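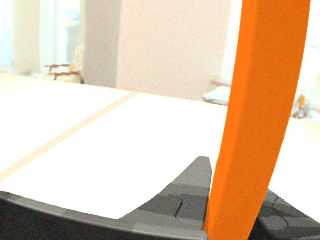 Elaine Coutinho

2023-03-25

Home, shoes off, feet up on the laundry hamper, eating the second half of a gas station sandwich that I am fairly sure was egg. The county recitation contest is over for another year and I want to get it down before I start remembering it wrong, the way I did last time (I went around for months telling people Nurkcombe came in fifth, and we came in sixth).

So. The bus was supposed to be at the side doors at a quarter to seven. It was at the front doors. We stood at the side doors, with the wind coming straight across the ball field, and the driver sat in the front with his heater on, and we were all very patient until one of the seventh graders went to use the bathroom and came back and said there's a bus. After that it was fine! I had the folder with the permission slips and the poem sheets, and I'd put everything in order of who was going on first, which lasted until the first speed bump.

We drew a morning slot, and that's what I wanted. Last year we had the one right after lunch and every judge up there looked like they were thinking about pie. The hall at Arrieta is a lot bigger than ours. It seats about 700, with a balcony, and when the kids walked in they went completely silent, and that has not happened in my classroom since November. They've done their poems in front of the lockers, in front of the cafeteria staff, in front of the first graders (tough crowd, the first graders), but they'd never had a balcony.

There were 40 reciters altogether in the middle school division. You get one poem in the morning and then a second one if they call your name back. My kids had been told, by me, over and over, that getting called back is lovely and that not getting called back is also a perfectly good day out. I said it again on the bus. I could hear myself saying it. I sounded like the announcement on an airplane.

Our first boy went on third and he was wonderful. He did the sea poem, the long one he fought me over in the fall. I'd wanted him to take something shorter, with jokes in it, and he wouldn't budge, and I have to write here in ink that I was wrong. He slowed down on the part about the harbor. In practice he always raced through it like he was late for something, and today he just let it sit there, and a woman in front of me put down her program. He went one line over at the end, said the last line twice, I think from nerves, and I don't know if they marked him down. The score sheets don't say.

Our second, the sixth grader, lost her place in the fourth verse. Oh, my heart. You're allowed one prompt, and the prompter sits at the end of the front row with the text, and all you have to do is look at them. We practiced the looking! But she stared up at the balcony instead and I counted in my head and got to nine, and then she found it by herself and carried on, louder. Loudest she has ever been. She came off the stage bright pink and told me she hadn't forgotten, she'd been "leaving a gap." Okay.

The third one did the poem about the aunt's kitchen and did it exactly the way she always does it, clean as a whistle, and I was so busy worrying about the other two that I hardly took it in. I must tell her tomorrow how good it was. Writing that down so I do it.

Then the break, and then the list goes up on the wall by the coat rack, typed, in a font for ants. Two of ours were on it. The sea poem and the aunt's kitchen. My gap girl looked at the list for a good while and then asked if she could have her chips now.

The callback round ran long. There was a problem with the microphone, and then there was a problem with the person fixing the microphone, who wanted to talk into it. A boy from Pornside did a poem made up almost entirely of questions and he was so funny and so still with it that I forgot I was supposed to be rooting against him. I wasn't really rooting against anybody. A bit, maybe. 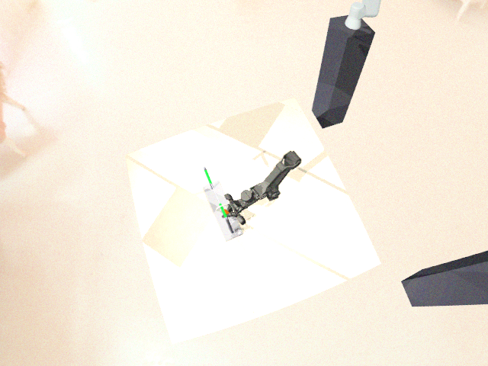 Arif Goh thinks the judges score accuracy too heavily, and that a kid who drops one word but means every other one ought to beat a kid who is perfect and sounds like a phone menu. He told me this in the corridor, with his coat half on, and then again in the parking lot. I agree with most of it. But I've been on the other side of that table once, and I remember how it felt to hold a pencil over a box marked "understanding" with no idea what I was meant to be hearing. Accuracy you can at least point to. If a parent comes up to you afterward with a face on, you can show them the line.

Still, he's right that they've let it get lopsided. I might write to the organizers. I say this every spring.

Results: the sea poem took fourth and the aunt's kitchen took seventh, and as a school we came in fourth overall, so I can tell everyone fourth and be correct this time no matter which one they're asking about. Pornside won, with the question boy in first place. Arrieta came in second on their own stage and were very gracious, and gave everyone a muffin.

The whole bus home was poems. They did them in silly voices, they did them backward, they did the sea poem as a weather report. I pretended to be asleep. One of them has already chosen next year's and it is 138 lines long. I asked her whether she'd looked at the time limit and she said she'd talk fast.

Things to do before I forget: return the borrowed garment bag, thank the office for finding the spare permission slips, ask whether we can get an hour in the high school auditorium next winter so the balcony isn't such a shock. And fill in the bus form, with FRONT DOORS or SIDE DOORS on it in capital letters, whichever, as long as it's the same one I tell the kids.

It was egg, by the way. I found the wrapper. Going to bed.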